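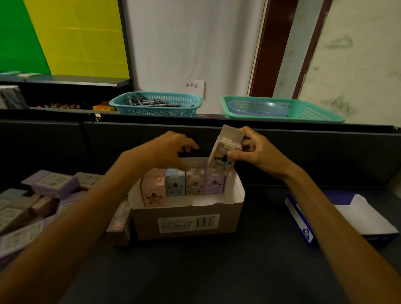
*Prepared by the Leckie Course Team*

# Chapter 4: Originality and Its Judges

Creative work is usually defined by two conditions: it must be new, and it must have value within some field. The first condition can be tested against a record of earlier work. The second depends on a group of people whose standards change. This chapter deals with that group, called the *field of reception*, and with the methods used to study it.

## 4.1 Agreement among raters

The standard method is consensual rating. Judges who know a domain score a set of works independently, without a shared definition of creativity. If the scores agree, the average is taken as a measure of the work.

Consider the Grorine collection, a set of 1512 short designs scored by 23 judges on a scale from 0 to 1000. Agreement was high for technical skill and lower for originality. Two judges could rank the same design near opposite ends of the scale – both with reasons that held up under review.

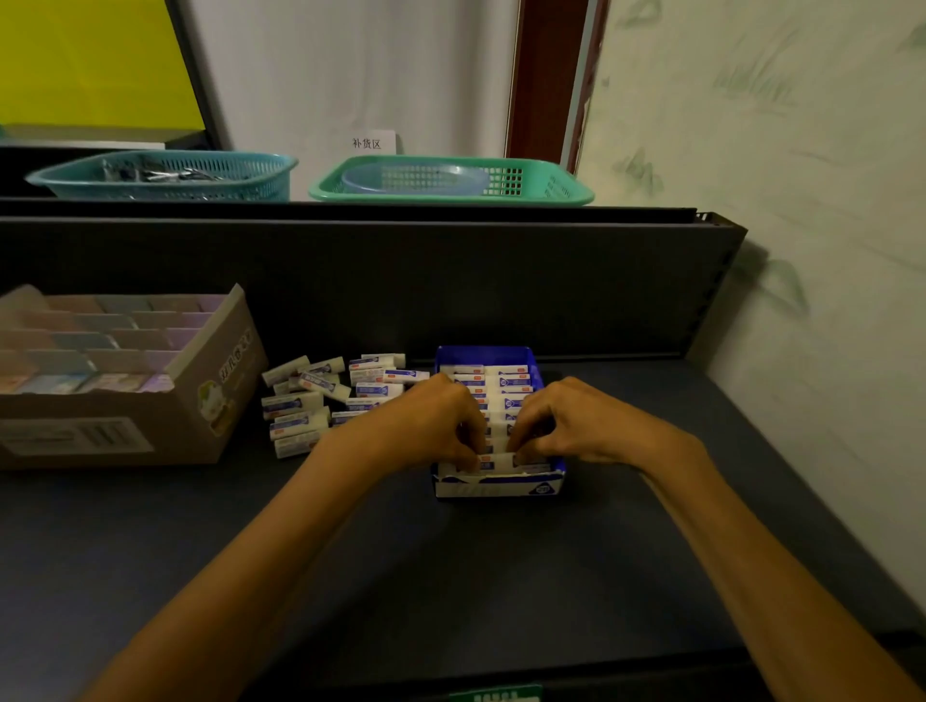 Low agreement has at least two sources. Judges may differ in what they have already seen, so that a familiar form to one is new to another. They may also weigh novelty and usefulness differently. The Prudis correction, introduced in Section 4.3, adjusts for the first source only.

## 4.2 Agreement over time

Ratings also drift. In the Vikar series, 74 designs were scored a second time by a later panel under the same instructions. Designs rated average by the first panel moved more than those rated very high or very low.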